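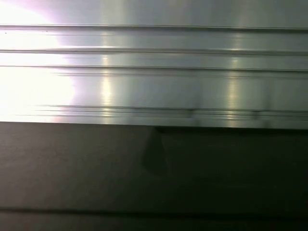
The Drellthorpe rules are a set of working rules for robot arms that take apart or rebuild desktop computers. They were drawn up at a repair works in Drellthorpe by Deirdre Ní Mhurchú and Bjarke Toft, and later taken up by the Cronin workshop in Clandinbridge.

The rules cover the state of the computer before work begins. The mains lead must be unplugged, the tower laid on its side and the side panel taken off. Loose cables should be kept out of the path of the arm.
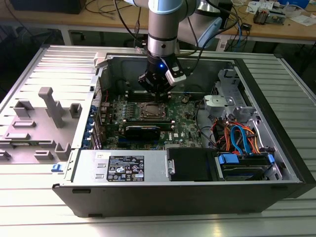 A gripper above the memory slots of an open desktop computer.

Near the motherboard the arm must move at slow speed, and its last approach has to be straight down. A person must be able to reach the stop button at all times. Parts that do not come free after three tries are left for a worker to remove by hand.

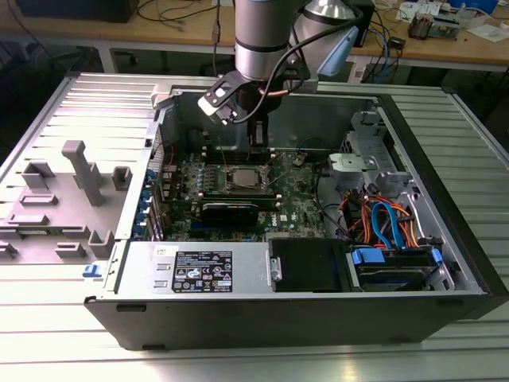
Revision

The first version had 57 rules. Peadar Lynch shortened the text after a trial at Clandinbridge on some 1,000 computers, and moved the advice on storing batteries to a separate sheet. Version 2 also asks for a written record of each stop.

Related articles
Cronin workshop
Emergency stop
Robot gripper
Static electricity
Verby method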